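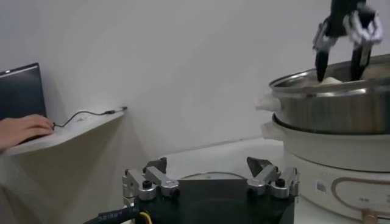 Page last changed: July 23, 2022

Bun Duty
a short story

Print this story | E-mail this story

My grandmother gave me one job in her kitchen, and it took me until I was 11 to get it. Taking the buns out. She'd lift the lid, I'd get a faceful of steam, and then I had to pick up each bun without leaving a thumbprint in it. If I left a thumbprint I ate that one, so you can guess how hard I tried!

So when I got hired at Namdale to judge whether a machine could do it, I figured I was the most qualified person in the state. The job ad said "kitchen task evaluator." What it came down to was me on a stool with a clipboard, while the arms (we called them Pleler, both of them together, like a married couple) went after a pot of steamed buns.

The clipboard had one question on it. Would you serve this? Yes or no, and a line for remarks. I used up the line and went on down the margin.

My first morning, Pleler squeezed. You never heard a bun make a noise, but I swear that one did. Remark: "Would serve to someone I was mad at." The second try it let go too early and the bun rolled back down into the steamer and sat there, perfectly happy. Remark: "Bun won."

I went home and told my sister that dishwashers had nothing to worry about, and neither did mothers. She asked if it could fold a fitted sheet. I said I couldn't fold a fitted sheet. 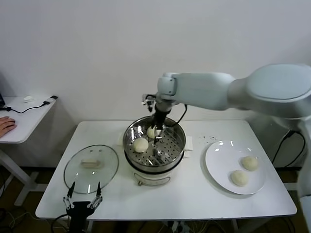 By the second week I'd gotten hooked. I'd catch myself leaning to the left on my stool, the way you lean when you're watching somebody else bowl. Try 46 was the one I still talk about. Down into the pot, a little pause - like it was thinking, though I know better - and then up came the bun, round as a moon, not a dent on it. Over to the plate. Down. I wrote "yes" so hard I tore the paper.

Then it went back for the next one and pinched it flat.

That was the thing I kept trying to explain at dinner. People want to know can it or can't it. Well, my nephew can tie his shoes, too, on a good day, if nobody's waiting in the car. Out of 10 buns that afternoon I wrote "yes" for 9, and I'd have been thrilled, only I kept thinking about who puts the buns in, and who fills the water, and who wipes up the crumbs after. On our team that was me. I had a rag in my back pocket the whole time. It wasn't in the job ad.

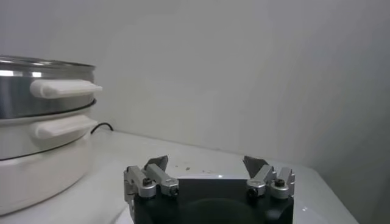 The big boss from Pravov came through at the end of July to see what they'd paid for. Nice shoes. He watched one bun go over and said, so when can I have it in a restaurant? The engineers all started talking about the new software, which was called Chan and was going to fix everything, and he turned around and asked me instead.

I told him it could take a bun out of a pot. I said I'd trust it with a bun before I'd trust my brother-in-law. But I said a restaurant is a kid coming in the back door with the wrong flour and the phone going and somebody's moved the pot, and I hadn't seen it do any of that.

He asked what I would do with it, then. I said I'd give it some time. I said I was 11.

He didn't know what to make of that, and I didn't explain. He took a bun off the plate and ate it standing up, and I checked, and it didn't have a mark on it. I put him down as a yes.

Print this story | E-mail this story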